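Corudham sim cell FAQ – setup, upkeep, fixing it when it breaks

Last updated Oct 4, 2019. Covers the tabletop cell only. For the Groen conveyor cell see the other page.
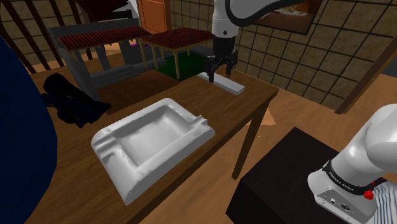 Read this before you open a ticket, most of what comes in is already answered below. If something's wrong in here, tell us and we'll fix it.

What do I need to run the cell?

The Pident launcher, the Corudham scene pack, and a machine with a real graphics card. Laptops will load it but stepping gets slow once the cloth is on. No hardware needed. Nothing in this cell talks to a live arm.

Which arm is it?

Franka Emika, parallel gripper, two fingers. Mounted on the dark cabinet next to the table. The band lettering on the base is part of the model texture, so don't edit that file unless you want it to go blurry on you again.

Can I move the base?

Yes, but move the cabinet and the arm together. They're parented now (they weren't before July). If you drag only the arm the first joint will still look ok and every saved pose will be off. Then re-run the table calibration, see next one.

How do I calibrate the table?

Load the empty layout first. Run the touch-off routine, let it do all the corners, save. Do NOT skip the near right corner, the one closest to the base – the elbow is most folded there and that's where errors show up. Takes a couple minutes. Save under a new name, the old file gets overwritten without asking.

The gripper stops just above the long white bar and won't close. Broken?

Usually not. Check in this order:
– bar yaw. It lies diagonally in the default layout and the wrist has to match it.
– finger opening. Reset to full open before the descent.
– approach height. If somebody changed the table thickness, the height offset is stale.
Still stuck, delete the grasp cache and restart. Works more often than it should.

Why does the bar slide off the back?

It spawns close to the rear edge. One bad push and it's on the floor. Turn on the edge guard in the layout settings, or pull the spawn point forward. We are not changing the default, old runs depend on it.

The ashtray jitters.

Collision mesh. The visible mesh is lumpy and if you use it for contacts it never settles. Switch to the simplified hull. You lose the notches in the rim as far as contact goes, fine for pushing, not fine if you're trying to rest something in them. For that use the Prellia decomposed mesh, slower but it holds.

Do the little shelters count as obstacles?

Yes, both, roofs and posts. The planner pads them. If you get "no path" errors reaching underneath, for instance to the green mat, drop the padding for the posts only. Leave the roofs alone. The arm will clip the corrugated part otherwise and the whole run gets flagged.

Black cloth fell through the table. What now?

Known thing. Error 461 in the log. Happens when the time step is set too large. Halve it, reload, let the cloth settle before you start the arm. If you don't need cloth, freeze it.

Can I strip out the room – chair, door, tiles, the picture on the wall?

You can. Physics won't care, those are visual only. But renders won't match the older sets so label your output. The wood beam on the right is the same deal.

Joint limits keep tripping.

Start from the home pose, not wherever the last run died. Then check you're on config 127 or newer, older ones had the wrist limit wrong. If it trips right at startup with a good config its almost always a bad base transform, go back and redo the calibration.

The red button on the base, does it do anything?

No. Part of the model. Stop is in the launcher. Same with the connector sockets, nothing plugs in.

What regular upkeep does it need?

Not much. Clear the grasp cache, prune old logs, re-run touch-off after any scene pack update. Keep 2 backups of the calibration file, on seperate drives please. Somebody lost theirs and it took a whole afternoon to match the old poses.

Where do I report a bug?

Tracker, under Corudham / tabletop. Attach the log, the layout file and the config number. Screenshots help but not on their own.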